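Bouteilles, bocaux, plan de travail : les machines savent-elles déjà s'en charger ?

Temps de lecture : 5 minutes 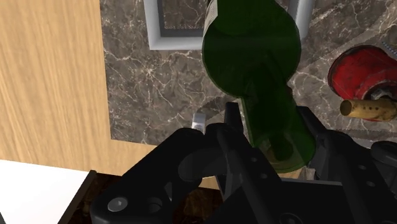
Une lectrice nous a écrit que le jour où une machine saura vider son lave-vaisselle sans ébrécher un seul verre, elle lui laissera volontiers les clés de la cuisine, mais qu'en attendant elle préfère garder son torchon à la main. Je la comprends très bien, et je dois avouer que j'ai moi aussi le torchon facile ! Seulement voilà, la question revient si souvent dans le courrier de cette page que j'ai eu envie de m'y arrêter un peu, en prenant les corvées comme elles viennent, avec quelques conseils à appliquer dès ce soir (avec ou sans machine).

Commençons par la bouteille, puisque c'est là que les choses se corsent. Prendre une bouteille de vin par le goulot, c'est un geste que nous faisons sans y penser. Pour une pince noire à deux doigts, comme celle de l'image de synthèse, c'est tout un programme. Le verre est lisse, arrondi, il laisse passer la lumière et renvoie des reflets, et les caméras ont bien du mal à décider où il commence et où il finit. Et puis le poids est dans le corps de la bouteille, pas dans le col : dès qu'on la penche, elle cherche à tourner entre les doigts. On travaille donc beaucoup en simulation, où l'on peut rater 500 fois la même prise sans passer la serpillière. La vraie cuisine, elle, ajoute le gras, la buée et le chat.

Le conseil qui va avec vaut pour nous tous : une bouteille pleine se porte une main au goulot, l'autre sous le fond. Essuyez-la avant de la ranger, surtout si elle sort du réfrigérateur. Et si vous gardez vos bouteilles vides pour l'huile ou le vinaigre maison, rincez-les aussitôt à l'eau bien chaude, puis laissez-les s'égoutter tête en bas toute une nuit. Pour le dépôt au fond, une poignée de gros sel, un peu de vinaigre blanc, on secoue, on rince, et voilà.

Passons au plan de travail. Essuyer une surface dégagée, une machine sait faire, et même assez joliment. Mais un plan de travail dégagé, chez vous, vous en voyez souvent ? Il faut pousser la planche, soulever la cafetière, reconnaître la miette et la distinguer du bouton de chemise qu'on a posé là pour le recoudre. C'est ce tri-là qui coince encore. Si le vôtre est en marbre, n'y mettez jamais de vinaigre ni de citron, qui attaquent la pierre : un peu de savon noir dans de l'eau tiède, un chiffon doux, et on sèche tout de suite. Un fond de bouteille qui goutte laisse vite une auréole de vin, alors glissez une soucoupe dessous. Pour le bois, une fine couche d'huile de temps en temps, toujours dans le sens du fil, en essuyant bien le surplus.

Et l'atelier, me direz-vous ? Curieusement, c'est là que les machines se débrouillent le mieux. Une pièce toujours semblable, toujours posée au même endroit, elles la saisissent du matin au soir sans se plaindre du dos. Mais versez un tiroir de vis dépareillées sur l'établi et demandez-leur de ranger, vous aurez largement le temps de boire votre café ! Pour nous, la bonne vieille méthode reste celle des bocaux. J'en ai 26 sur mon étagère, tous en verre clair, l'étiquette collée sur le côté parce que sur le couvercle elle finit toujours par se retrouver sur le bocal du voisin. Les petites vis devant, les grandes derrière, et une coupelle aimantée pour celles qui roulent.

Reste le linge, le grand chantier. Plier une serviette, cela se voit dans des démonstrations, à un rythme qui laisse rêveur. Un drap-housse, c'est une autre affaire, et je ne jetterai la pierre à personne là-dessus, vu l'état de mon armoire. Mon astuce : rentrez les quatre coins les uns dans les autres avant de poser le drap sur le lit, pliez en trois dans un sens puis dans l'autre, et rangez le tout dans la taie assortie.

Alors, faut-il attendre ? Pour aspirer et tondre, les appareils sont là et rendent de vrais services, à condition de ramasser les câbles avant et de nettoyer les brosses après. Pour attraper, porter, verser et ranger des objets fragiles dans une maison en désordre, je garderais mes économies encore un moment. Je rouvrirai le dossier en décembre, quand les catalogues de Noël seront pleins de promesses, et vos expériences (les ratées aussi, surtout les ratées) sont les bienvenues d'ici là.

À lire aussi
Détartrer une bouilloire sans odeur de vinaigre
8 façons de réutiliser un bouchon de liège
Aspirateur robot : préparer la pièce avant de le lancer
Ranger les vis et les chevilles dans un petit atelier
Décoller une étiquette de bouteille sans laisser de colle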